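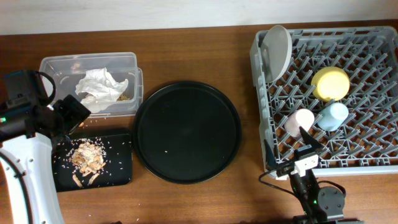 A Saturday at the Tremwood plant: notes from an investor open day

I have held a small position in Tument for a while now, mostly on the strength of its allergy tablet for dogs, and when the invitation to the open day at Tremwood came through in March I put my name down the same evening. I like to see where things get made, even when I don't understand half of what I'm looking at, and a plant visit is a nice change from reading quarterly filings at the kitchen counter with a cold cup of coffee.

So on Sat 29 May I drove out there with a full tank and a notebook. The parking lot is shared with a feed wholesaler, and the whole place smells faintly of molasses, which I found rather pleasant. We were a mixed crowd – a few retired vets, a couple of younger people from funds, and a good number of folks like me who simply own the stock and love their dogs. They split us into groups of eight, gave us hairnets and shoe covers, and sent us off down a very long corridor.

The first stop was blending. The tablet gets a beef liver flavoring, and our guide told us that getting dogs to take it willingly was harder than the chemistry. I can believe it! My old spaniel could eat the cheese from around any pill and leave the pill shining on the floor. Each batch is blended, pressed and then held back for testing, and the holding room was the part that stuck with me. There were shelves and shelves of it, all waiting for signatures. If you've ever wondered why inventory looks so high on the balance sheet for a company this size, part of your answer is sitting in that room.
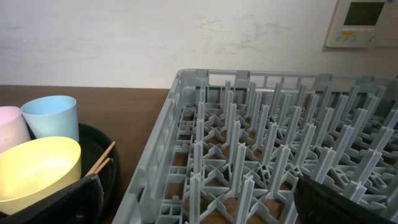 Capacity and costs

After blending we went through to packaging, where the second line is going in. The company bought it from Bakedo, and it was still half under plastic sheeting when we saw it. The current line fills 651 bottles an hour on a good shift, and the plan is to get to 1,000 once both are running. I asked whether that meant more hiring and was told that it meant four new people on the floor, plus some training for the ones already there. That seemed a modest number to me, and I wrote it down with a question mark.

I was less happy with what we heard on costs. The flavoring comes from a single supplier, Ghumman, and the contract is up for renewal before the end of the year. Management says the talks are friendly. They may well be, but I would sleep better with a second source, and a gentleman in my group who used to buy ingredients for a living said much the same over lunch (chicken salad and a very good lemon bar, if you're curious).

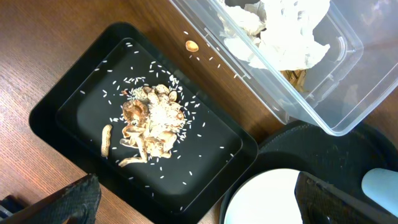 Lunch was also when the finance people came around to the tables, and I thought they handled themselves well. They wouldn't be drawn on the timing of the cat version of the tablet, beyond saying that the study is enrolling and that cats are slower to sign up than dogs. They were more open about the debt. The loan for the second line carries a fixed rate, and they hope to start paying it down next year, provided the vet clinics keep reordering at the present pace.

I drove home with a branded tote bag, a chew toy and a slightly better opinion of the company than I had in the morning. I'm keeping my shares and not adding to them until I hear what happens with the supply contract. The chew toy lasted until Sunday lunchtime.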